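Speaker notes – "Can it do the chores yet?"
Karine Després, Estotmont Workshop on Manipulation, afternoon session
Slot: 39 minutes including questions. Keep slides 3 and 4 short.

Slide 1. Title

Thank Gaétan Bouchard for the introduction. Say up front that the talk covers homes and small shops. Warehouses were handled in the morning session.

Short answer to the title: some chores, in some rooms, with a person nearby. The rest of the talk is about the word "some."

Slide 2. What we mean by a chore

A chore has a start state that varies and an end state that people agree on without writing it down. "Clear the table" is a chore. "Move the cup from A to B" is a motion. Most published results are about motions. Most buyers want chores.

Define the three levels used in the Pisus project:
Level 1 – one object, known, placed in view.
Level 2 – several objects, known types, any arrangement.
Level 3 – whatever is there.

Slide 3. The room
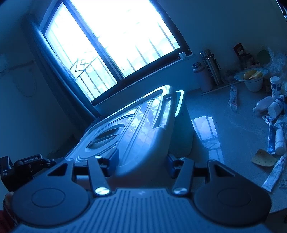 Level 3 is where the success rate drops, and the cause is usually the mix of objects. Grip force is a good case to start with. A steel thermos will tolerate almost any squeeze the hardware can deliver. A tube of cream will not, and a small crumpled packet has no fixed shape to plan around. On this table all of those are within reach of each other, along with medicine bottles, some of them lying on their sides. The tidy-up policy has to choose a force, an approach angle and a destination for every item. The destination is the hard one. Where does a half-used tube belong? The person who lives there knows. The model does not, unless it has been shown or told.

Point at the glossy floor. Reflected daylight is bad for depth sensing. Structured-light sensors return holes on surfaces like this, and stereo tends to place the window below the floor. Natnael Endale has a longer treatment of this in his paper tomorrow; refer people to him.

Do not spend time on the stool. If someone asks, mobile bases treat it as an obstacle first and furniture second.

Slide 4. Numbers

Bench result from the Gauthier arm, Level 1: 82 percent completion with no human help. Same arm, Level 3: 39 percent. Same software, same operator standing by.

Say the sample size: 2,000 attempts, split evenly between levels. Failures were logged by hand.

Expect a question on speed. Level 3 attempts took around 70 seconds per object. A person does the same in two or three. Speed is less important than it sounds if the house is empty, but it rules out working alongside someone in a kitchen.

Slide 5. Metal objects

Transition line: "The next problem is one that people never notice because their hands solve it."

Shiny parts fail in two ways. The camera sees the room in them, so edges move when the viewpoint moves. Then the contact is slippery, so a grasp that was slightly off becomes a rotation. Rónán Costello's group at Foka reports the same pair of failures with pressed steel parts on a shop floor, so this is shared ground between home and shop.

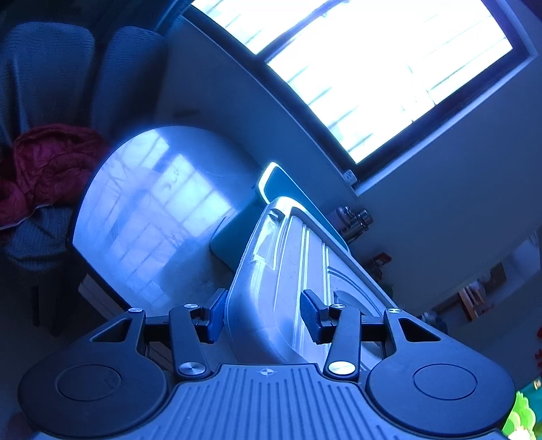
Fig. 2. Gripper fingers at a ribbed silver metal object, with a highly reflective tabletop beyond.

Talk about ridges. Ribs help a fingertip if they run across the direction of slip and hurt if they run along it. A planner that treats the face as flat cannot tell the difference. Soft pads with fine texture reduce the penalty but do not remove it.

Tactile sensing helps more than a better camera at this stage. Say this plainly and expect disagreement from the vision people in the room.

Slide 6. What is ready

Vacuuming and mowing, for years now. Loading fixed trays in a shop, if the trays do not change. Folding towels, slowly. Wiping a cleared surface – cleared by someone else.

Not ready: sorting medicine, anything with loose lids and liquids, putting things away in a house the machine has not worked in before.

Slide 7. Closing

Recommend that authors report Level 3 results even when they are poor. Credit Liette Landry for the failure log and the level definitions.

Backup slides if time allows: calibration drift, pad wear, cost per attempt. Skip cost if the session is running late.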